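The lanyard economy

Somewhere between the second coffee and the third keynote, every conference delegate has the same thought: I could have read this in an email. Then the pastries come out and the thought goes away.

The business events trade knows this, and has built a tidy living on it. Regional cities that once fought over car plants now fight over annual general meetings. Metov, a harbour town with one decent hotel and a convention centre the size of a small airport, won 19 association conferences this year. It lost 2 others to places with better weather, and is still sore about both.

The appeal isn't hard to follow. A tourist buys an ice cream and goes home. A delegate buys dinner for six, puts it on the organisation's card and asks for the good wine. Hoteliers speak of delegates the way farmers speak of rain.

Winning them is slower work. The town's bid for the Grarnex packaging congress ran to 27 pages, including a map of every café within walking distance and a paragraph on parking that had clearly been argued over. Bids like that are often written years ahead, for a room that may be repainted twice before anyone sits in it.

What delegates remember is rarely in the bid. They remember the queue for lunch, the air conditioning – always set for penguins – and whether the name badge flipped over at the worst moment. Pralteo, which runs registration desks for a living, now prints names on both sides. It is the most popular thing the company has ever done.

The Ojeda Room, the centre's largest, seats a plenary crowd and has about 6 working power points. By mid-morning people are sitting on the floor beside them in good suits, like campers around a fire.

Bidding for the next round opens in October. The town has already ordered the tote bags, in a shade the brochure calls driftwood and everyone else calls beige. Last year's lot are still in the storeroom, next to a banner with the wrong dates on it.

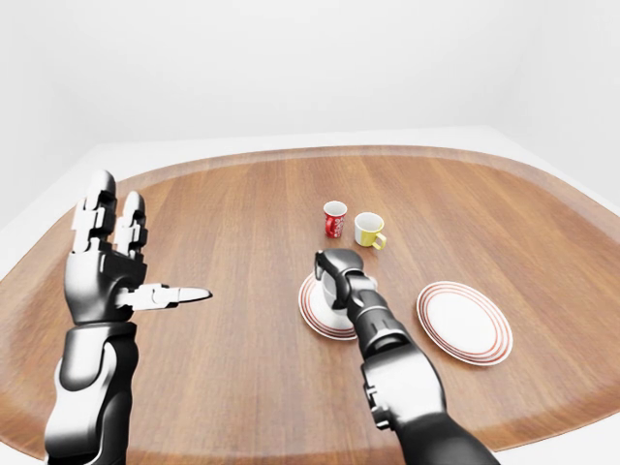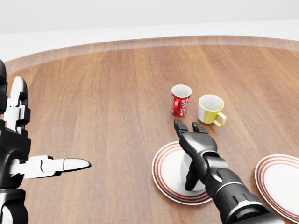 Computer-rendered views of a wooden tabletop with a raised rim.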